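Dishes last, tea first: a chat with Milagros Rengifo

Milagros Rengifo has been running the shared kitchen at Berhe since May. Small kitchen, white counter, one stainless steel sink. 34 people on the key list, and she says most of the arguments are about washing up.

I caught her just before the lunch rush. She talked, I scribbled.

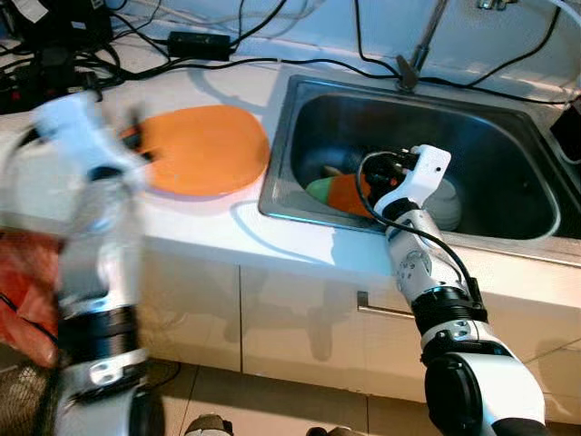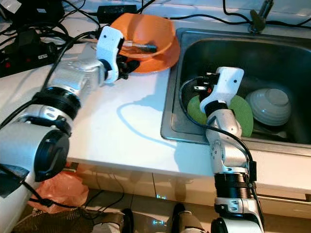
Orange and white at the sink

"I like colour in a kitchen," she says. "You can see an orange plate on a white bench from the door. Somebody's left it out, you know straight away."

The old crockery was all white, all chipped. She replaced most of it bit by bit, plastic for the orange. Kept some white bowls. Spent less than 100 dollars and is pretty proud of that.

"The white ones are heavier, people are careful with them. The plastic ones get chucked around a bit."

Does she have a method? She does. Scrape, rinse, brush, rinse again. Plates stood on edge if there's room in the sink, never a flat pile, "or the bottom one just sits in the muck and comes out worse then it went in."

Brush or sponge

Brush. She doesn't hesitate. "A sponge goes off in 2 days in here. With a brush you get right into the curve of a bowl, and you can knock it out and leave it to dry."

Rania Khasawneh, who cooks in the afternoons, is a sponge person. They have agreed to disagree – there is a sponge of Rania's in a jar under the sink and Milagros pretends she hasn't seen it.

The counter

Here she gets going. The left side of the sink is for dirty things waiting, that's the rule, and it's a rule people forget by about the second cup of tea. "Then they put clean ones there too. So you wash them all again."

And the cords along the back? She pulls a face. She'd like them up on the wall. The quote from the electrician was 2,000 dollars, for the whole room, so that's waiting on the next budget.

"I wipe in front of them. Dry cloth at the back, wet cloth at the front. Don't mix up your cloths."

What she'd change

A second sink. A deeper one, with a taller tap so the soup pot fits. A proper rack on the right hand side, because tea towels never make it home from the wash.

"But it's a good kitchen. People stand and talk at the sink. My sister's got a dishwasher and her kids have never dried a plate in there lives."

Somebody came in then wanting the big kettle, and she went to find the lid.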